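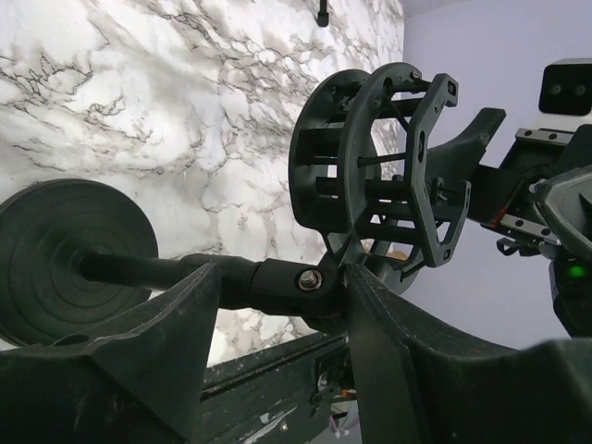 The black stand, with its round disc, its rod and the open cage at the end.

My father bought the stand in Demildale the year before I was born, and he paid 144 for it, which my mother remembered for the rest of her life. He wanted it for a lamp. The lamp was never found, so for many years the stand held only its cage, and the cage held only air.

When I was small I believed that something had lived inside. I put my finger between the bars and waited. I asked my father what kind of bird it was, and he answered that it was a very thin one.

After his funeral I took the stand on the train to Pernville, wrapped in his winter coat. A woman sat across from me and looked at the coat for a long time. At Skov she asked if it was a musical instrument. I said yes. I do not know why I said it. She asked me to play when we arrived, and I promised, and then she fell asleep and I got off two stations early, ashamed, and walked the rest with the disc knocking against my knee.

I kept it in room 201, beside the window, and in the evenings I learned how it was made.

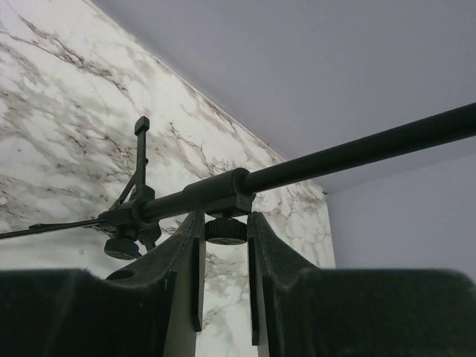
The knobs turn to the right to close, like everything else, but my father always closed them too hard. I could feel his hand in them. I needed a cloth and both of my hands to open the first one, and when it gave way I sat down on the bed and did not touch the second until June.

By then I had bought a lamp. It was a cheap one, from the market in Jallosden, and it was too wide for the cage. I tried it from the front and from the back. I moved the collar up the rod, then down again — the rod was smooth and cold and smelled a little of his coat.

In the end I put the lamp on the floor, behind the stand, and switched it on. The shadow of the bars went up the wall and across the ceiling. I lay under it with my shoes on and listened for the bird.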